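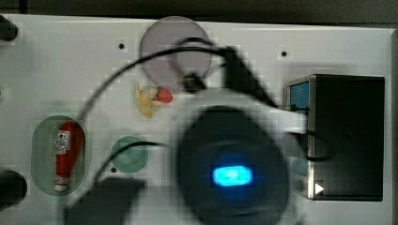

Hülya Tuncer would rather the word "puzzle" was dropped from this entry altogether, and wrote in to say so: a puzzle has one answer, a placing board has as many as the person setting it out wants, and half the older text got this wrong. Her point is taken up under Names.

Placing board (also inset board, tray board, in some shops a set-out board). A flat panel with shallow recesses or marked shapes, used for putting small things in and taking them out again. The things are usually loose: toy food, discs, tubes, lids, blocks. Some boards have a piece cut to fit each shape. Others take whatever is at hand, and an oval may hold a red squeeze tube as happily as anything made for it.

Names

No settled term. "Inset board" is the oldest in English and properly means a board with fitted pieces, often with a little knob on each. "Placing board" came later, for panels where the fit is loose or the shape is only printed. Catalogs mix the two. "Shape puzzle" is common in toy stores and disputed, see Tuncer's note at top. In Borby the word is simply "tray", which causes trouble when ordering.

Form

Flat, usually pale. White shows up the pieces well and also shows every mark. Shapes: circle, oval, square, now and then something irregular. A recess may have a raised rim, so a round thing dosen't roll out when the board is bumped. The floor of the recess is sometimes a different color from the panel – muted green-gray in the oval on the white panel at the head of the article – and this helps people find the spot fast.

Small holes in the surface are common. Some are for pegs, some for screws to fix the board to a table, and on secondhand boards it is often hard to say which. A board with a lot of holes is a pain to clean. Crumbs.

Depth matters more than outline. Too shallow and the piece slides. Too deep and small fingers can't get it back out. The Jasgate pattern, copied a good deal, uses a recess 7 mm deep for everything, which suits discs and is no use at all for tubes.

Pieces

Toy fruit is the usual choice. Banana and strawberry turn up over and over – one long and curved, one short and squat, easy to tell apart by eye or by touch, and yellow and red don't get confused. Toy strawberries with a bit of green at the stem also have a clear top end, handy if the piece is meant to face a certain way.

Discs. Flat ones lie steady but are hard to pick up off a smooth panel; no edge to get under. A thumb notch fixes this. Large see-through discs are used as covers or just as an extra surface, and slip about.

Tubes and bottles. Real packaging, rinsed and closed, or toy copies. A squeeze tube is wide at one end and capped at the other so it lies at a slight tilt, and a tall oval suits it better than a rectangle. Labels wear off. Not usually a problem.

Makers

Tiongson sold boards in a single size with 19 loose pieces in a cloth bag. The bag was the first thing to go missing. Replacement pieces were sold singly for a while, then only in sets.

Prisside started later, cheaper, mostly white panels with printed shapes. First run was 757 boards and the printing rubbed off on a good many of them. The second run had proper recesses. Prices on the used market differ acordingly, and a first-run board with clear printing is worth asking about.

Home-made boards outnumber both. Usual method is to trace round the object, add a little clearance, cut, sand, glue on a backing sheet. Paint before glueing the backing.

Use

Sorting and matching, mainly. Also setting a table in play kitchens, naming games, memory games (look, cover, say what was where). With loose-fit boards some pieces are left out on the flat part on purpose, next to the shapes, so there is a choice to make. Older users recovering hand strength work with heavier pieces and the same boards.

Care

Damp cloth, dry cloth. No soaking, the rims lift. Store flat, pieces off. A stacked board with the fruit still on it will dent.

Collections

The toy library at Borby lends boards out and its printed list, last revised in February, runs to 173 entries, pieces and panels listed separately. Ask for the tray list.

See also: peg board; play food; form board; nesting cups.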